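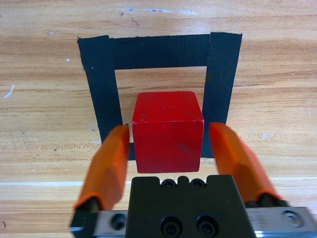 Re: [Adside-makers] tape on wood tabletops, and old blocks

Hi all,

Jumping in on this one, as I've spent way too many evenings on exactly this problem. Quoting the bit I'm answering so the rest of you don't have to scroll:

> We're marking out squares on the tables at Nelville for the block
> games and I can't decide between black tape and just drawing them
> on with a grease pencil. The tape looks great but I'm worried about
> the finish. Also, we got given a tub of painted cubes and a lot of
> them are chipped. Repaint, or leave them alone?

Tape, every time! I tried pencil on our tables in Bokumville and it was smeared all over everyone's sleeves by lunch. A black matte tape shows up beautifully on light wood, and a red block on top of it really pops, even for the folks who left their glasses at home.

A few things I learned the slow way. Cut the strips with scissors if you care about looks (I mostly tear mine, so my edges are ragged, and I've made my peace with it). Run one strip right over the end of the other at the corners. You get a little raised seam there, but if you try to butt them together exactly you end up with a gap that drives you nuts. Smooth from the middle outward or it wrinkles. Mine wrinkles anyway.

As for the finish – our tabletops were already full of scratches and white specks before I ever went near them, so I'm not the person to ask about protecting a nice one. What I can say is that I left one square down from November until spring and it left a gummy outline that took me 29 minutes and a lot of vegetable oil to get off. The ones I swapped out every 5 weeks peeled up clean. So maybe try a strip on the underside first and see how it behaves.

On the cubes, I'd leave them alone. We have 198 of the things (I had to count them for the inventory, don't ask) and more than half have chips or dark scuffs on at least one face. I repainted a batch once and the new coat stayed tacky for ages, and then they stuck to each other in the tub. If there's a splintery corner, sand it lightly and call it done.

Oh, and if anyone is driving past Fuchs this month, they had the wide black tape in the back by the paintbrushes. I have 2 rolls left and would love a couple more – happy to pay you back!

Last updated: 4:40 pm
3 replies · 0 shares
Adside-makers list | Contact the list owner | Back to top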